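# Where Does the Water Go When a Puddle Disappears?

You splash through a giant puddle on your way to school. By the time you walk home, it's gone! No one mopped it up, and no thirsty dog came by to drink it all (well, maybe a little). So where did it go?

Part of it soaked into the ground. The rest did something much sneakier - it floated away into the air, right past everyone's noses.

## Tiny bits on the move

Water is made of incredibly small bits called molecules. They are so small that you could line up 1,000 of them and the line would still be far too short to see.

These bits never sit still. They jiggle and bump and slide past each other all day long. Some move slowly and some zoom! When a fast one reaches the top of the water, it can break free and shoot off into the air. Scientists call this **evaporation** (say it: ee-VAP-or-AY-shun). Water in the air like this is called **water vapor**, and you can't see it at all.

Heat makes the bits move faster, so a puddle in the sun dries up sooner than a puddle in the shade. Wind helps too, by sweeping the damp air away and bringing in drier air.

## Try it at home

You need a cup, a dinner plate, a spoon and some water.

1. Put two spoonfuls of water in the cup.
2. Put two spoonfuls on the plate and let it spread out.
3. Leave them side by side, somewhere they won't get bumped.
4. Check them every few hours.

Before you start, make a guess. Which one will dry first? 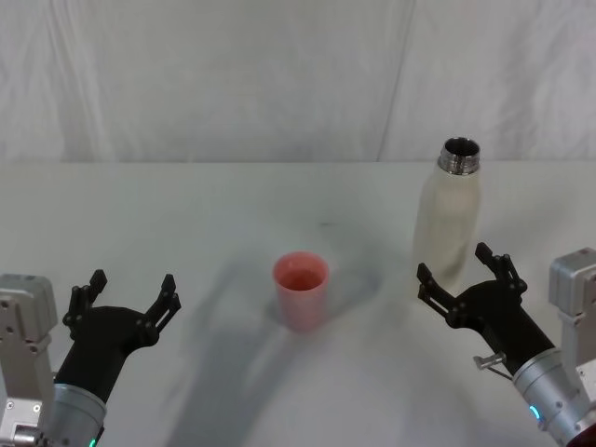 The plate should win, and by a lot! Both started with the same amount of water, but on the plate it is spread out wide and thin. That gives it a much bigger surface, so many more of those zooming bits can get away at the same time. Want to go further? Try it again with one plate by a sunny window and another in a dark closet.

## What happens next?

Up high, the air is colder. Water vapor cools down there and gathers into teeny droplets, and when you get billions and billions of droplets together you have a cloud! Inside the cloud the droplets bump and join up until they are too heavy to stay up. Then down they come as rain, and there's your new puddle.

Round and round it goes. This big loop is called the **water cycle**, and it has been running since long before the dinosaurs. A drop that lands on your nose might once have been in the ocean, or in a snowbank, or in a dinosaur's drink!

## Words to know

**Molecule** - a very, very small bit of something, like water

**Evaporation** - when liquid water turns into vapor

**Condensation** - when vapor cools and turns back into liquid drops, like the fog on a bathroom mirror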